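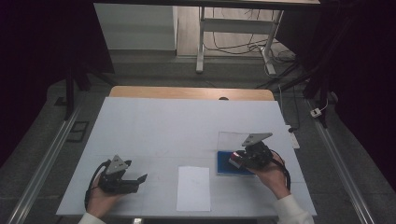
Hand work comes first at Virkunberg

Second-year students on the Illen project spend most of January without programming anything. They sit at a covered table with a black gripper in each hand and move small parts between trays, over and over, while the joint log fills up.

The module runs at Virkunberg technical college and carries 70 marks, the bulk of them for the recordings. Each pair of students must hand in 329 usable runs of a single task. A run is thrown out if the part is dropped, if a gripper leaves the marked area or if the two clocks drift apart. By the end of last term the class archive held 3002 runs, nearly half of them from the tray task.

The tray task is plain enough on paper. A small part is picked up, carried to a blue tray and set down flat. Students tend to fail it at the release. The pistol-style handle encourages a quick opening of the hand, and the jaws then push the part sideways. Course notes now ask for a slow release, with the wrist held still until both jaws are clear.

Cables are the other steady complaint. Each gripper trails one black cable, and a loop that catches on the sleeve will spoil the wrist angle. Pairs are told to check the slack before every batch.

The data goes into Tello, the department's training software, in late February. The resulting program is then tried on the arms in the Flillasard hall, where each pair gets 2 attempts. Marks for that stage depend on the written fault report, and a pair whose arm misses the tray can still pass. Reports are due at noon on the day after the trial.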